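La verificación de un alto el fuego empieza por el mapa

3 de febrero de 2022

Los acuerdos de cese de hostilidades suelen juzgarse por la firma y por la primera violación. Entre ambos momentos queda un trabajo poco visible: fijar una línea de separación, acordar quién la observa y decidir qué se considera un incumplimiento. El caso de Minlow, distrito fronterizo con 431 kilómetros cuadrados de terreno agrícola y una sola carretera asfaltada, permite examinar ese trabajo con cierto detalle.

El texto suscrito en julio establecía una franja desmilitarizada de 17 kilómetros de longitud entre el río Từ y el puesto de Stakholm. La anchura no figuraba en el cuerpo del acuerdo, sino en un anexo cartográfico a escala 1:50.000. A esa escala, el trazo de la línea equivale a unas decenas de metros sobre el terreno, distancia suficiente para que una trinchera quede a un lado o al otro según quién lea el plano. Las dos partes presentaron copias con trazos distintos durante la primera reunión técnica.

La misión de observación optó por no reabrir el anexo. En su lugar elaboró una lista de puntos de referencia —pilares de puente, mojones catastrales, esquinas de edificios— y pidió a cada mando que confirmara por escrito su posición respecto a ellos. El procedimiento es lento, pero genera un registro que puede cotejarse después.

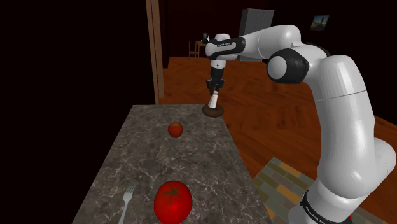
Número 25

Queda el problema de la definición. El acuerdo prohíbe los «movimientos ofensivos» sin precisar el término. Una columna de camiones sin escolta puede ser un relevo, un abastecimiento o una concentración previa a un ataque. Los observadores registran el hecho, la hora y la dirección, y remiten la calificación a la comisión conjunta, que decide por consenso. Ninguna de las partes ha aceptado hasta ahora que se califique como ofensivo un movimiento propio.

El uso del espacio aéreo recibió un tratamiento aparte. Se excluyeron los vuelos tripulados sobre la franja y se autorizaron los aparatos no tripulados de la misión por debajo de los 2000 metros. El anexo no menciona los drones comerciales, que ambas partes emplean para corregir el tiro de mortero. La omisión tiene una explicación de calendario: el modelo de redacción procedía de un acuerdo anterior, negociado en Sunent, cuando esos aparatos apenas tenían presencia en el conflicto.

También las garantías externas son más débiles de lo que sugiere el comunicado final. Los Estados garantes se comprometen a «ejercer su influencia», fórmula que no genera obligación de resultado ni prevé plazo de respuesta. Un mecanismo de consulta en caso de violación grave figuraba en el borrador y desapareció en la última ronda. Lo que permanece es una línea telefónica entre mandos de sector, atendida de forma permanente, y una reunión mensual en Stakholm.

La línea telefónica ha sido hasta ahora el instrumento más utilizado. La mayor parte de las llamadas se refiere a asuntos menores: ganado que cruza la franja, reparación de acequias, traslado de enfermos. La misión las clasifica como incidencias civiles y las excluye del cómputo de violaciones, criterio razonable que dificulta, sin embargo, la comparación con otras misiones que cuentan toda comunicación.

El mandato de observación debe renovarse antes del verano. La propuesta en estudio amplía el número de puestos junto al Từ y sustituye el plano del anexo por una relación de coordenadas. No modifica la definición de movimiento ofensivo ni el procedimiento de decisión por consenso.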